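Household Materials, week 7
Notes for the textiles half. Slides go up later, these are what I talk from. Typos mine.

Where we are
Fibers done, yarns done. Today cloth: weave, weight, finish. Thursday section does dyes a week early, everybody else same order as the syllabus.

Three basic weaves
Plain weave. Over one, under one. Strong for its weight, wrinkles, shows every stain. Sheets, muslin, most cheap table covers.
Twill. Over two, under one (or two), shifted each row, so you get the diagonal. Denim. Drapes better, hides dirt better, frays less at a cut edge.
Satin. Long floats. Smooth, shiny, snags on anything. Don't say "satin" when you mean silk, satin is the weave and silk is the fiber. Lost points on the April quiz, half the class.

Knits are NOT weaves. Loops. Stretch comes from the loops even when the yarn has no stretch in it.

Felt is neither. Fibers matted together, no yarn at all. No grain so you can cut any direction.

Weight
Grams per square meter or ounces per square yard, check which one before you write anything down. The Flusel swatch book uses grams, the Jaber one uses ounces, they sit on the same shelf and people mix them up every year. Convert first, then compare.

Table cloth and bench cloth
Covers do a few jobs. Protect the top, quiet things down, stop small parts rolling, give the eye a plain background. Green is old for this, card tables, billiards, desks with a cloth inset. Mid-tone so both light and dark things show up on it. Dark cloth shows lint, white cloth shows everything.

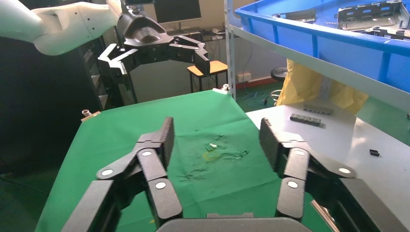
One of the evening section wrote in to say that green was the worst choice at her place, Flostville water is so hard that every wash left a chalky bloom and she went over to gray. Fair. Hard water minerals plus leftover detergent, cloth goes stiff and dull. More on this under finishes. Less soap, longer rinse, a little vinegar in the rinse for cotton if the color is fast. Test a corner frist.

Finishes
Mercerizing: cotton, strong lye, under tension. More luster, takes dye better, stronger.
Calendering: hot rollers. Shine mostly washes out.
Napping: wire brushes raise the surface. Flannel. Warm, pills later.
Stain repellent: sits on the fiber, wears off with washing and rubbing. Fabric softener makes it worse. Read the label, the Cirum cloth we use in lab says no softener and somebody did it anyway.

Shrinkage
Relaxation shrinkage = tension from the mill letting go, mostly first wash. Felting shrinkage = wool only for our purposes, heat plus agitation plus moisture, scales lock, no way back.
Wash before you cut. Then measure again, lengthwise and crosswise seperately, the warp usually gives more.

For next time
Read the chapter on dyes. Bring 2 swatches, one plain weave and one twill, any color, palm size is fine. Label fiber content if you know it, "unknown" if you dont. Pull a few threads from one edge so we can do the burn demo (I do it, at the sink, you watch).
Lab is room 1307 again, other building.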